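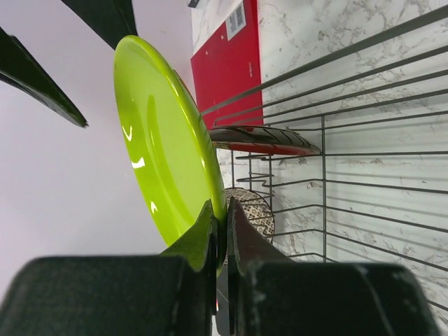 The question I was given in October was a plain one: if you already own a decent arm, how much does the gripper on the end of it matter for kitchen work? (Say hello first. Thank Antonina for the invitation and for sorting out the projector.) I said yes to the talk before I had any data, and then spent a long and mostly happy stretch at the rack finding out. Leave the opening slide up while people settle, and let them look at how little of the plate the jaws have hold of — just a bit of the rim, with the whole rest of the plate hanging out past the tips. Everything I have to say this morning comes back to that little bit of rim. A plate is a long lever, and the fingers are holding the wrong end of it.

## What we compared

Go slowly through this part. Last time I raced it and spent the whole break repeating myself.

- The **Kistell** gripper: two stiff fingers, angled tips, strong motor, very little give.
- The **Keltanow** gripper: same opening, softer fingers that bend before they slip.
- Both on the same Rirden arm, with the same controller and the same wrist camera settings.

I should mention that the controller was the part I thought would be boring. We kept it fixed on purpose, because Rangi Partington pointed out very early (and very kindly, considering) that my first plan changed three things at once and would have told us nothing at all.

The task is to take a plate by the rim, carry it over the wire rack, line it up with a slot, lower it, and let go. A try counts as good if the plate ends up standing in a slot and no other dish has been knocked over. We ran 300 tries with each gripper. I'll give the Kistell number now so people can stop wondering: 272 good ones. Pause there. The Keltanow did worse overall, and I'll come to the reasons, but please ask the room to hold off on picking a winner until they've heard about the glossy plates.

## Stiff or soft

My guess going in was that soft would win easily. Dishes are smooth, rims are curved, and a finger that gives a little should settle itself around the curve, the way your thumb does. That held up nicely at the moment of the pick. The trouble came on the way down into the slot. When the plate's edge touched a wire, the soft fingers bent, the plate turned in the grip, and the controller went on believing it knew the angle. With the stiff fingers the same touch shows up right away as a push at the wrist, and you can stop and try again!

Tell the story about the long afternoon with the soft set here, if there's time. If not, skip to the slide with the shiny rim.
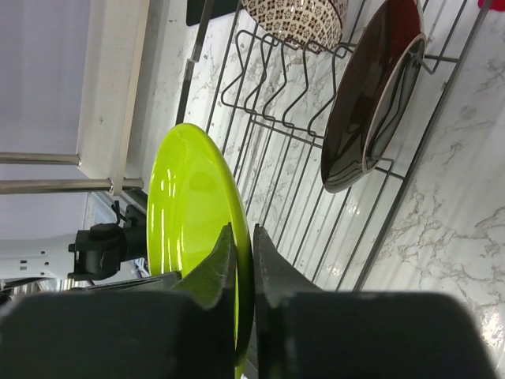
Hamish McPhee wrote to me after reading the draft and said I was giving the stiff fingers too much credit. In his view what I had really measured was the controller, which was tuned on a rigid tool and never got a fair tuning for the soft one. "Give me 15 minutes with the damping," he wrote, "and your gap gets smaller." I think he's at least half right, and I want to say so out loud in front of everybody. We did let him have a go. The soft fingers turned the plate less often afterward, though it still happened, and we didn't have the time to run the full set again. So when I show the bar chart, I need to say clearly that it was made before Hamish's changes.

Look at the glare on the green plate while this one is up. Those white reflections are what the wrist camera has to work with when it's trying to find an edge, and a bright streak on a glossy face can look an awful lot like a rim. Karim Haddad's fix was to lower the exposure until the streaks got smaller, and accept that the dark dishes would be harder to make out. It's a trade, and in a different kitchen I might make it the other way.

## Wear, and what I'd do differently

Short section. Drink some water.

Fingers wear out. I had set aside a spare pair of pads for the Kistell with a plan to swap at 2,000 closings, and I'd now swap sooner than that, going by how the grip felt on the smoothest plates toward the end. I wish I had logged the grip current from the first day. Ashton Whitcombe asked me to, more than once, and I put it off.

The other thing I'd change is the camera placement. From the wrist you get a lovely close look at the dish in the jaws, and then the dish itself hides the slot you're aiming for. A second view from the side helps a great deal. With the next slide, point out how the bowl's green rim stands out against the rack wires, and how the patterned bowl behind it shows only along one curve. A person fills in the rest without thinking about it. Our detector wanted to call the pair a single dish, and I have some sympathy.
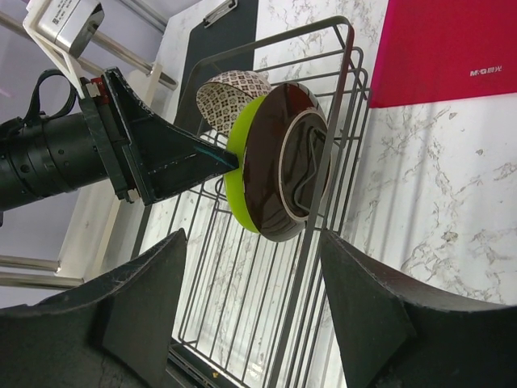

## Questions I expect

**Would suction do better?** Maybe, on flat plates. We haven't tried it on bowls, and I'd rather not guess in public.

**Which one should I buy?** For a rack like ours, with the controller as it stands, the Kistell. If most of your work is picking things up and setting them on an open shelf, I'd look at the Keltanow first.

**Can we have the data?** Yes. Räsänen is the folder name on the shared drive, and Antonina can give people access. The tuning notes from Hamish are in there too, in a separate file, along with my replies to him.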